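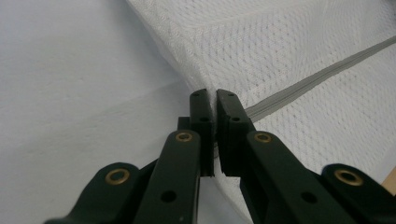
Pale fabric at the Mussa linen room, Stevness.

Linen room opens its doors in Stevness, and yes, you can bring your sheets

Tue 7 September

If you've driven down Canal Street lately you'll have seen the brown paper come off the windows of the old Pornetti store. I went in on opening morning thinking I'd stay ten minutes and get a couple of lines for this page, and I came out after lunch with two pillowcases and a bag of scraps I have no plan for.

The new tenant is Mussa, the household linen people from Ellness, and what they've opened is half store, half workroom. They take in used sheets, tablecloths, curtains and towels, sort them, fold them, mend the ones worth mending and sell them again from the front. The cloth that's past saving gets cut up for rags and quilt batting. They've been doing it in Ellness for years out of a space I've always thought was too small (you had to turn sideways to get by the tablecloths), so this is a big step up for them.

Pornetti, for anybody who moved here recently, sold curtains and upholstery cloth in that building for as long as I can remember, and closed in January. My mother bought every curtain in our house there, including a mustard pair in the den that I hated and now sort of miss. When the store shut there was a lot of stock still in the back, and Mussa bought the whole lot along with the lease. That comes to 38 bolts, most of them curtain lining and plain cotton, and the asking price for all of it was $3240. I was told they paid it without haggling. The bolts are being sold by the yard until they're gone, and the heavier ones were already going fast when I was there.

The sorting is what I stayed for. I don't know why I find it so soothing to watch somebody fold a fitted sheet properly, but I do, and I've been trying it at home all week with mixed results. The way they do it at Mussa is to tuck the corners into each other first, lay the sheet flat, pull the curved side in until you've got a straight edge, and fold in thirds. Mine still comes out looking like a bread loaf. Flat sheets go in half, then half again, with the hem on the outside so you can read the size tag without opening the thing up. Pillowcases get stacked in pairs, and the odd ones go in their own bin at a dollar each. That bin is a great place to look if you don't care about matching!

Everything that comes in gets a feel and a look over before it's folded. Thin spots are checked against the window, which I thought was clever, and a sheet that's worn through in the middle but good at the sides can be cut down to a crib sheet or a pair of cases. Stains get a second wash and then a decision. I asked how many things get turned down flat and was told hardly any, apart from anything with mildew. So please, if it's been in a damp basement, give it a sniff before you load the car.

A few practical bits, as I've had four phone calls already from people wanting them.

The drop-off door is on the side, off the parking lot, and it's open Wednesday through Saturday from ten to four. Wash things first if you can. They don't need to be ironed. Bag sheets separately from towels, and if you've still got a full set, tie it together with a strip of something or stuff it all inside one of its own pillowcases. They'll take blankets as long as they fit in a regular home washer. They are not taking comforters, bed pillows or rugs, and there's a sign on the door about it in very large letters.

You can ask for store credit or leave things as a gift. Credit is worked out by weight, so nobody is going to stand there and discuss your grandmother's tablecloth with you, though if it's hand embroidered they'll set it aside and call you with a price. The front of the store keeps slightly longer hours and is open until six on Thursdays.

They were expecting a slow start. In Ellness a good week brings in 400 pounds of linens, and the first week's drop-offs here, before the store was even open to shoppers, came to 800. I saw the bags. They were lined up down the back hall, and a couple of people at the long table were working through them with the radio on, one shaking out and checking, the other folding. It's going to be a while before all of that is out on the shelves, so if you go and don't see a king size in the color you want, try again in a couple of weeks.

As for prices, a twin flat sheet was four dollars, a queen set was twelve, and hand towels were two for three dollars. Tablecloths vary a lot. There was a long white one with a scalloped edge that I went back to twice and left behind, and I've thought about it every day, so if one of you bought it, I hope your turkey is dry.

(I don't hope that. But do invite me.)

The workroom at the back will also be used for mending evenings once the second table arrives, probably starting later this fall. The idea is you bring your own torn or frayed thing, use their machines and thread, and somebody will show you how to turn a hem or patch a corner if you've never done it. No charge is planned for the first few, though there may be a small one later to cover needles. I'll print the dates when I have them. I'm told there will be a limit of eight people per evening and you'll need to put your name on the sheet by the register.

One question I got from several readers is whether the Ellness store is closing. It isn't. It's staying open on its current hours, and credit slips from one store are good at the other. The only change is that curtains and drapes will now all be sent over to Stevness, where there's a rail high enough to hang them full length so you can see what you're getting.

Parking is free in the lot for an hour. The front step is a little high, and anyone with a stroller or a walker should come in by the side door, which has a ramp and a bell.

My two pillowcases, in case you were wondering, are blue with a white stripe. The bag of scraps is still on the kitchen chair.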